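Home Organization, Evening Section
Handout 4: The Snack Table

Last time we did the pantry shelf, and I went on far too long about jars. This handout covers the place where food ends up when nobody has decided where it lives, meaning the table in the living room. You know the one. Somebody sets down a bag of fruit on the way in, a guest brings cookies, and by the end of December there's no room for a dinner plate.

Read this before you start the worksheet. The Plosville people who took the course last winter skipped the reading and went straight to buying bins, and I'd love for us to skip that step!

1. Start with what's on the cloth

I like a wipeable cloth on a snack table, and checks are my favorite because crumbs don't shout at you from across the room. Leave it on while you sort. Then make your first split, which is fresh against packaged. Fruit goes to the far side, in a line, with space between the pieces so you can see a soft spot before it spreads. Wrapped things come toward you, where you can read them. 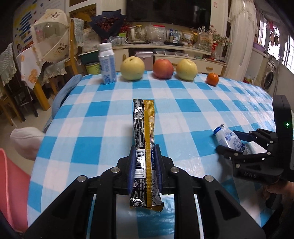 Fig. 1. Pears, apple and mandarin along the far side, with a snack bar up front, date showing.

Get in the habit of standing a bar or packet up and finding the date before you decide anything about it. The one in Fig. 1 has it running up the wrapper, EXP20052026, with no spaces at all. I read that as day, month, year, so 20 May 2026. Plenty of packets put the date on the back seam or under the flap, and yes, you do have to look at every single one (put some music on).

Small cartons of milk belong with drinks, even when they've ended up lying among the snacks. Stand them up. Check whether yours are the shelf kind or the fridge kind before you leave them out for the evening.

One more thing about Fig. 1. Look past the table to the top of the TV cabinet: kettle, bagged goods, little water bottles, more packaged snacks. I call this the second table, and most living rooms have one. Sort it in the same session or it will refill the first one within days.

2. The pile

Now the packaged side. My rule is big packs at the bottom, flat, and small single packets out on their own where a hand can reach them. Don't stack striped shiny bags on top of slippery plastic packs if you can help it – they slide, and then you're back on the floor with a broom.

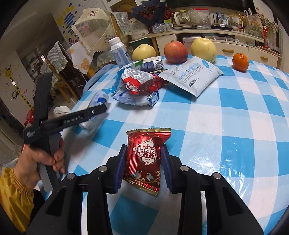 Fig. 2. A small red packet with a double-happiness label, and the bigger packs in a pile.

Packets with a double-happiness character are the kind I'd put in the "gift and celebration" group. I keep a shallow dish for those, because they're pretty and people like being offered one. My aunt in Cabanatuan did the same with wedding candy, and her dish never got lower than half full, which I still can't explain.

Bottles and tubes get pulled out of the food and set to one side until you've read the label. Sort them last.

For your worksheet

Do one table and one second table. Write down the groups you used, what you moved, and the earliest date you found. If you want a tray, the Drikska one with the low rim is fine, and so is a baking sheet. Set a timer for 14 minutes and stop when it rings, even if you're on a roll. Bring the sheet to room 236.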